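This site uses cookies to remember your reading position. Accept | Settings

Chapter 7
Learning from Hand-Held Demonstrations

The last chapter dealt with teleoperation, where a person drives a robot from a distance and the robot's own joints are recorded. It gives clean data, but it is slow, and it ties up a robot for every hour of teaching. In this chapter we look at a method that leaves the arm out of the teaching stage. The person holds the gripper and does the job directly.

The idea is simple enough. If the hand-held tool has fingers of much the same shape as the ones on the robot, and a camera looks out past those fingers, then a recording made by a person can stand in for one made by the machine. What has to be recovered afterwards is the path of each gripper through space and how far it was open at each moment.

Our running case is the Denddale study, carried out by Hae-won Noh and Omid Kazemi. They chose small household storage because drawers and compartments call for careful approach angles and light contact. Their set holds 2526 demonstrations, of which 2000 were used for training and the rest kept back for testing.

Two views matter in work of this kind. One is taken from head height and takes in both hands. The other comes from the tool and gets much closer to the object, but loses sight of most of the table. 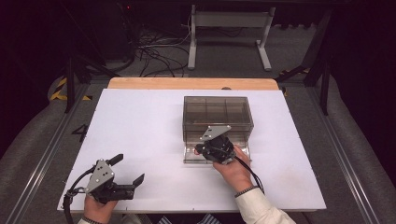
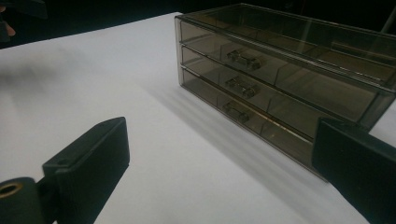 Figure 7.2. A smoky-brown plastic storage unit on a white work surface. First view: from head height, a gripper in each hand. Second view: from a camera on a hand-held gripper.

Clear plastic is a hard case for both views. Edges show up as thin bright lines, the walls let the background through, and depth estimates taken from such surfaces are often poor. Section 7.3 returns to this problem and compares three ways of handling it.

Before that we need some groundwork. Section 7.1 sets out the coordinate frames and explains how to line up the clocks of 2 cameras. Section 7.2 covers the recovery of gripper paths. Readers who have worked through the calibration exercises in Chapter 4 can skip the first half of 7.1.

Shared 7 times | 2 comments

Bukola Ojo
Is the alignment code for 7.1 going up as well? I'd like to set it as reading in January.

Kourosh Sharifi
Small thing, the contents page still has this down as Chapter 6.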